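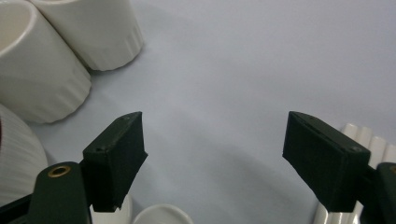 Hand-held gripper build, white objects on a white table

Started by fennwick_shop, May 12, 2022

fennwick_shop wrote:
I've been putting together a hand-held gripper at the shared shop at Brastthorpe. Two fingers, printed mounts, heat-set brass inserts, flat black pads screwed on from the top. The camera sits on the handle and looks down past the fingers. The plan is to record a lot of short pick and place runs by hand, train a small policy on them, and then put the same fingers on the arm I have at home.

The mechanical side is mostly fine. What I'm fighting now is the picture. My test set is all white stuff: fluted ceramic cups, a ribbed piece, some plainer dishes, and a handful of white pencils. The table is close to white too. I picked it that way on purpose. I wanted a hard set early so I'd find the problems before recording everything.

Well, I found them. The tracker that gives me the handle position keeps losing its place over the bare part of the table. I've recorded 600 clips so far and a good number of them have a jump in the path somewhere in the middle.

Questions:
1. Would you change the table, or add markers around the edge?
2. Does pad surface matter much for the camera side, or only for grip?
3. Does anyone have a decent way to keep exposure steady?

dovetail_ray wrote:
Change the table. You're making it hard for yourself for no benefit. Put down a wood-grain sheet or a piece of printed fabric and the tracker will have something to hold on to. I lost most of June last year to this same thing with a gray bench.

fennwick_shop wrote:
I could, but the arm at home is going to work on a white counter. If I train on wood grain and then run on white I'm back where I started.

dovetail_ray wrote:
Those are two separate problems. Tracking is only needed when you record. The arm knows where it is from its joints. So give the tracker texture when you record and worry about the counter later.

Zodwa Gumede wrote:
I'd disagree with Ray in part. It's true that the arm doesn't need the tracker, but the policy still sees the table in every clip. If all the recordings have a busy background and the real one is plain, it will probably lean on things that won't be there. I would keep the white table and add texture outside the working area. Tape a few printed patterns along the far edge and on the wall behind. With a wide lens you get enough of them in view most of the time.

On exposure: lock it. Auto exposure on a white table will pull everything down to gray and then swing when the black pads come in close. Set it by hand so the bright edges of the cups are just short of blown out, and leave it alone for the whole session.

kettlebridge wrote:
Second on locking exposure. Lock white balance too. Mine kept drifting to a purple cast on anything pale.

fennwick_shop wrote:
White balance is still on auto, so that's going on the list. My table reads a little lavender and I had put that down to the lights.

kettlebridge wrote:
Could be both. Put a gray card down at the start and you'll know.

oldmill_tom wrote:
What are the pads made of? I've been through three kinds. Bare printed plastic slides right off glazed ceramic. Silicone was grippy but picked up dust and had to be wiped all the time. I ended up with thin foam over a stiff backing, which wears at the edge but is cheap to replace.

fennwick_shop wrote:
Black foam glued to a printed block, two screws per block. The bottom edges are starting to get ragged. I've got a sheet of the Clelta foam left and can cut more, but I'd like to get through a full set of recordings on one pair so the look stays the same.

oldmill_tom wrote:
I wouldn't hold out for that. Worn pads change how it grips as well as how it looks. Swap them on a schedule. I change mine every 1000 closes and write it on a strip of tape on the handle.

Zodwa Gumede wrote:
I agree with changing them, but I'd also keep some clips with worn pads in the set. The pads on the arm are going to wear too. Label the clips by pad pair and then you can check later if it matters.

fennwick_shop wrote:
Fair enough. I'll add a column for it.

Update on the pencils. These are harder than the cups, which I didn't expect. When they lie side by side it's difficult to get one without dragging its neighbor along. The flat pads are wide compared to a pencil. I can pinch the outside one if I come in at an angle, or I can close on the whole bundle, and I can't decide which one to record.
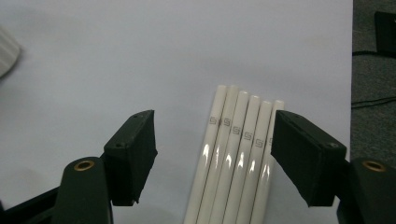
How wide should the fingers open before going for a row of pencils? Set the opening a little wider than the whole row, lower the pads until they almost touch the table, and close slowly so the row squeezes together without riding up.

dovetail_ray wrote:
That works for picking up the bundle. For single pencils I'd go narrower and file a bevel on the tip of each pad. A blunt block that size isn't going to fit between two pencils that are touching.

oldmill_tom wrote:
A bevel on foam won't last. The thin part tears first. If you want a tip, make it from something harder and keep the foam on the flat area behind it.

dovetail_ray wrote:
Mine has lasted fine, but I was picking up dowels on cork, so there was more give underneath.

Zodwa Gumede wrote:
Before you cut anything, decide what the task is. "Pick up a pencil" and "pick up the pencils" need to be separate recordings with separate labels. If you mix them in one set with the same label, the policy gets two answers for the same picture and you'll see it hover. I made that mistake with spoons on my first Gokunine build and threw out most of a set.

fennwick_shop wrote:
I've been mixing them. Some of the 600 are one pencil and some are the bundle, and the file names don't say which.

kettlebridge wrote:
You can sort those by finger width at the end of the clip, if you logged it. One pencil and a bundle will be far apart. It took me an evening to write something like that for my own set.

fennwick_shop wrote:
I did log width, so that should work. Thanks.

pell_street wrote:
New here, reading along. I'm thinking of building one of these. Do the brass inserts matter, or can I run screws straight into the print? And is the green filament anything special?

fennwick_shop wrote:
Use the inserts. You'll have the pads off more than you think, and threads in plain plastic give up after a few rounds. Set them with a soldering iron, go slow, and stop a hair before flush. Then press a flat piece of metal on top while it cools. The filament was just the spool that was on the printer, ordinary PETG.

oldmill_tom wrote:
PETG is okay for the mounts. I would print them with more walls than the default and not bother with extra infill. Mine cracked at the base of the arm, right where it meets the body, until I did that.

pell_street wrote:
Thanks, both. How many clips do people usually record before training? I've seen very different answers.

dovetail_ray wrote:
I got something usable at 1000 for one object on one table. It fell apart when I moved the lamp.

Zodwa Gumede wrote:
My last set was 3390 clips over several kinds of cups and dishes, in four rooms. The number matters less to me than how much changes from clip to clip. Move the objects, turn them, lay them on their sides, change the light. If you record hundreds from the same starting layout you're mostly repeating one clip.

kettlebridge wrote:
I'd push back on that a little. For a first build, someone needs to see it work once. A small set in one room with one lamp is fine for that. Go wide after you know the hardware and the timing line up. I spent weeks collecting varied data with the camera and the width log out of sync, and all of it was junk.

Zodwa Gumede wrote:
No argument on sync. Check that first, before anything. Film a clap, or close the fingers hard a few times at the start of each clip, and line up the two.

fennwick_shop wrote:
Doing the finger close already, three times at the start of each session. I'll move it to each clip.

Also checked the battery last night. It's the 3000 mAh pack from Ekpo and it gets me through a session with the camera going, but it makes the handle heavy at the back. My wrist is sore after a long stretch. Might move it to a belt clip and run a cable.

dovetail_ray wrote:
A cable will snag. Keep it on the handle and shift it forward.

oldmill_tom wrote:
Belt clip with a coiled cable up the sleeve. Been doing it that way for a long time and it hasn't snagged yet.

fennwick_shop wrote:
I'll try the sleeve first. Plan for the next session: exposure and white balance locked, printed patterns taped along the far edge, new pads, single pencils and bundles in separate folders. I'm leaving the table white for now. If the tracker still jumps, I'll put down Ray's wood-grain sheet for half the clips and compare. Will post the path plots when I have them.

dovetail_ray wrote:
Post the bad ones too.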